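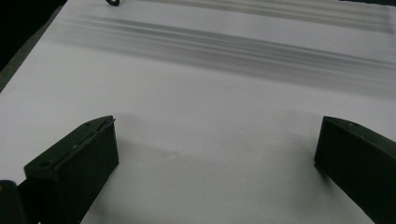 # Irncombe Peatland Carbon Programme

The **Irncombe Peatland Carbon Programme** is a research and restoration program on drained upland bog near the town of Irncombe. It is run by the Silgate Institute, a privately endowed environmental research body, with field equipment supplied by the instrument maker Domivport. Its stated purpose is to measure how much carbon a damaged bog stops losing once its drains are blocked. Claims made for the programme have gone well beyond that purpose, and several of them rest on thin evidence.

## Background

The Irncombe bog was drained for grazing and later cut for fuel. Exposed peat dries, breaks down and releases carbon dioxide, and raising the water table is generally expected to slow the loss. Rewetted bogs can also give off more methane, at least in their early years, so the net effect on climate depends on the site and on the period over which it is judged. The programme's early publicity made little mention of methane.

## Funding and launch

The programme was announced on 31 October 2019 with a grant of 4 million dollars from the Lukoševičius Foundation. The announcement described Irncombe as "a national centre for peatland recovery". At that point the centre consisted of a leased office and two monitoring stations, and the description has no formal standing. The foundation also holds a right to any carbon credits arising from the site, a term left out of the announcement and disclosed the following April in the institute's annual return.

## Methods

Drains were blocked with peat dams across 60 hectares. Gas exchange is recorded by two towers, one on rewetted ground and one on an undrained remnant to the north. Water levels are read from 50 dipwells.

The choice of comparison site has drawn the most criticism. The northern remnant was never drained, so it shows what a fairly healthy bog does – it does not show what the drained ground would have done if left alone. No drained area was kept as a control. Baseline readings before the dams went in covered one summer only, and that summer was unusually dry by the programme's own account.

## Reported results

The institute's first report stated that carbon dioxide emissions had fallen by half. The figure compares the dry baseline summer with a much wetter one, and the report does not separate the effect of the dams from the effect of the rain. A later version kept the figure in its summary and moved the rainfall data to an appendix.

Evidence for higher water levels is stronger. Most dipwells showed a rise after damming, and the rise held through the next dry spell. Bog mosses have spread in some of the blocked drains, though the survey method changed between visits and the rate of spread is uncertain.

## Carbon credits

No credits had been issued at the time of the latest report. The institute has said that future sales could pay for the site's upkeep. Its projection assumes a steady credit price and no major fire or dam failure, and neither assumption is explained.

## See also

- Blanket bog
- Carbon offset
- Eddy covariance
- Peatland restoration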